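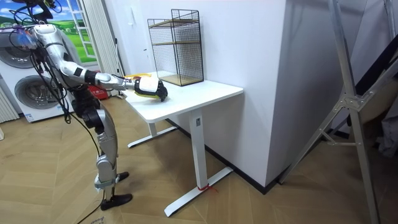 Rirkholm House - Shared Rooms Meeting
Minutes, 22nd September

Present: one member each from Grumum and Bilness, two from Hakala, plus the house office.

1. Last minutes
Approved with one correction. The room for the November open day is the long room, and the minutes had it down as the front room.

2. Desks
Hakala asked again who wipes the desks. Agreed that whoever uses a desk wipes it at the end of their time, the whole top and the corners too. Sponges only, no scouring pads. The white tops mark easily and a pad leaves a dull patch that doesn't come out. Sponges are to be rinsed and stood on edge by the sink.

Grumum reported that one of the standing desks rocks when raised. The office will check the feet before anything is ordered. If a part is needed, quote job number 2118 to the supplier.

Bilness asked for felt pads under the desk feet. No decision. Comes back next time with a price.

3. Fruit and the small shelf

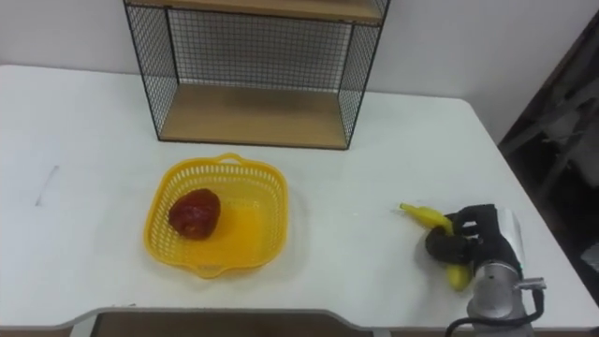

The yellow basket stays as the fruit basket. Bananas go in with everything else - the idea of a separate hook was dropped. Anything soft is to be taken out by whoever sees it first.

The black wire shelf with the wooden boards stays against the wall. Hakala would like it for cups. Bilness would like it kept for the sign-in book and nothing more. Left open until the office has measured the cups.

Pencil marks on white tables were raised under this item. A damp sponge first, then a little dish soap. Please put paper under anything you are drawing on.

4. Money
The supplies fund stands at 310. Sponges and soap come out of it as before. Grumum still owes its share for the summer and will pay this month.

5. Other business
The back window sticks. Office to look at it.
Bilness has a spare coat rack if anyone wants it. Hakala will take it.

Next meeting in November, after the open day. Hakala to take the minutes.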